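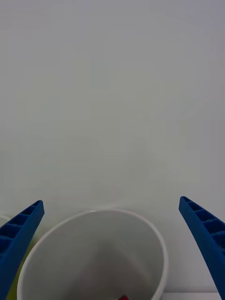
**Cups left on the break room table - where do they go?**

**relu_m** · February 2, 2025

New to the building and already in trouble. I work on the second floor at Drunda, and we share the break room with everyone from Koltow. Last week I put a paper cup in the paper bin and somebody fished it out and set it back on the table, upright, like a trophy. I took the hint and put the next one in the trash. Same thing. Where do paper cups go?

**hertta_s**

Trash. They have a plastic lining. The paper bin is for paper, and a cup is paper the way a raincoat is cotton.

**vasilakis_fan**

> Trash. They have a plastic lining.

Depends who hauls it. Our old hauler took cups, the one before that took nothing with a lid, and the current one sent a flyer in September that says "cups OK if empty" with a drawing of a cup on it. I still have the flyer. I'm aware of what that says about me.

**hertta_s**

Does the flyer say paper cups, or is it a drawing of a cup?

**vasilakis_fan**

It is a drawing of a cup.

**markos_d**

I have been here long enough to remember when there was one bin and we were all happy. Anyway, whoever is putting them back on the table is not making a statement about lining. They're making a statement about washing up. Before the paper ones we had mugs, and the mugs lived in the sink until they grew hair.

For what it's worth, the table as of lunchtime:
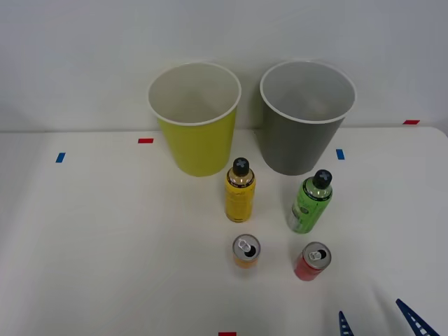 So that's where we are. Rinse, stack, pick a bin, walk away. It takes less time than reading this thread, which I also did.

**relu_m**

OK, but the cups are the part I asked about and now I'm worried about the bottles. Caps on or off?

**aliki_k**

On. Loose caps are small enough to fall through the sorting screens, so they want them screwed back on. Empty the bottle first, squash it a bit, cap on.

**markos_d**

Off. I was told off. There was a laminated sign.

**aliki_k**

The sign was from 2011 and it also told us to save our fax toner.

**hooman_az**

Cans are the only thing in that room worth any money, and they're the thing people are laziest about. I did the redemption run last year. 514 cans and bottles, two trips, one ruined back seat. It paid for the coffee filters. If you leave half an inch of soda in the bottom you are personally soda-ing my car.

**vasilakis_fan**

514 sounds impressive until you remember Rutari downstairs did 4,000 and bought a toaster oven.

**hooman_az**

Rutari has a loading dock and a guy named Petros with a van. I have a hatchback.

**hertta_s**

Back to the cups, please, before this turns into the toaster oven thread again (361 replies, locked).

My suggestion, again: reuse them. You can get a second coffee out of a paper cup if you aren't precious about it. Write your name on the side. I get through a whole day on one.

**markos_d**

I've seen that cup by four o'clock. It had given up.

**aliki_k**

Hard no on reusing from me. The bottoms go soft and then there's a ring on the table, and guess who is wiping the ring. I don't mind a cup sitting out if somebody is coming back for it, but after lunch everything gets cleared, name or no name. If you want a cup that lasts all day there is a technology for this and it's called a mug.

**hertta_s**

See Markos, above, re: hair.

**relu_m**

So far I have: trash, recycling if the drawing is of the right cup, and keep it until it collapses. Is there a phone number for the hauler?

**vasilakis_fan**

On the flyer. I called this morning. I was on hold for almost 40 minutes, and then a very nice woman told me paper cups are trash on our route and the drawing is meant to be a yogurt cup.

**hertta_s**

I would like this thread pinned.

**markos_d**

A yogurt cup with a handle?

**vasilakis_fan**

I raised the handle with her. She said she'd pass it along.

**aliki_k**

Fine. Cups in the trash, cans and bottles emptied and into the blue bin, caps ON, and I'm taking the old sign down. Relu, welcome to the building.

**markos_d**

Caps off.

**hooman_az**

Does anyone want to do the redemption run this month? I'll supply the bags. You'd need to supply the car.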